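Clearing the Table With a Two-Arm Workcell: Good Practice for Home and Small Kitchens

The Tarigan household guidance covers two-arm units that handle plates, chopsticks and leftovers on a countertop. It applies to table-top work only and does not replace the manual supplied with the arms.

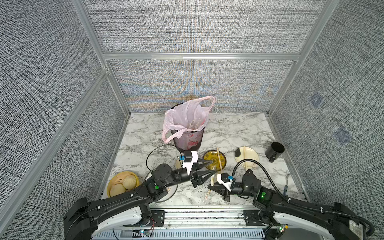

FLIDENBY, September

Members who run a clearing station at home have asked for one set of rules. The following were agreed after 50 supervised sessions at the Ekosthorpe kitchen.

Before starting
Keep hands and sleeves outside the enclosure while either arm has power. Set the wastebasket toward the back and fold the liner well over the rim. Loose bag handles should hang clear of the path of both arms. Cables must be able to follow each arm through its full reach without pulling.

Handling chopsticks
Pick up one stick at a time. Grip it firmly enough that it does not turn, and lift it straight up before moving sideways. 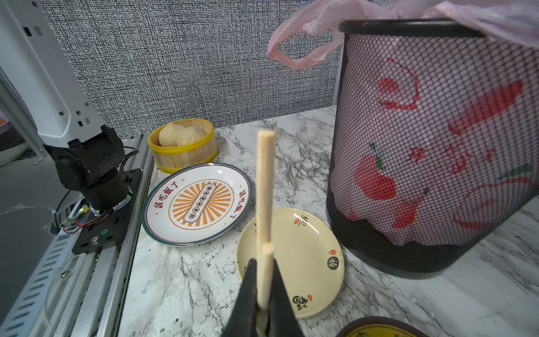

Plates with painted or printed surfaces should not be used as a resting place for the fingers of the gripper. Food still to be eaten, such as steamed buns, stays in its basket and is moved by hand.

Mugs and cups are to be emptied by a person before the session begins. Leave at least 4 inches between a cup and the nearest moving part.
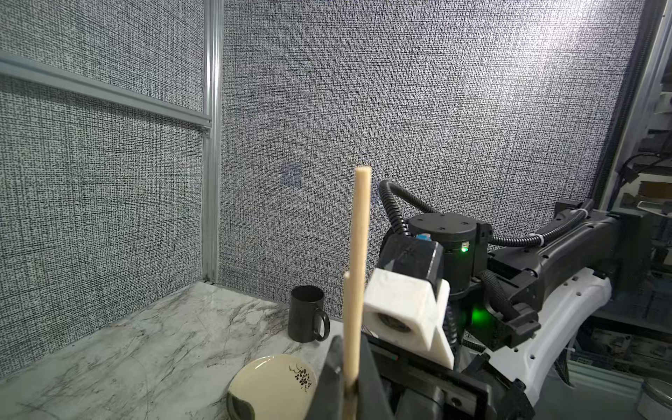

Where two sticks lie close together, stop the arm and separate them by hand with the power off.

After the session
Wipe crumbs from the countertop and from the fingers of each gripper. Use a damp cloth, never a spray. Record any dropped item in the log.

Questions on these rules may be sent to Benedetta Sala, Household Standards, Tarigan, Flidenby. Ask for Sheet 73.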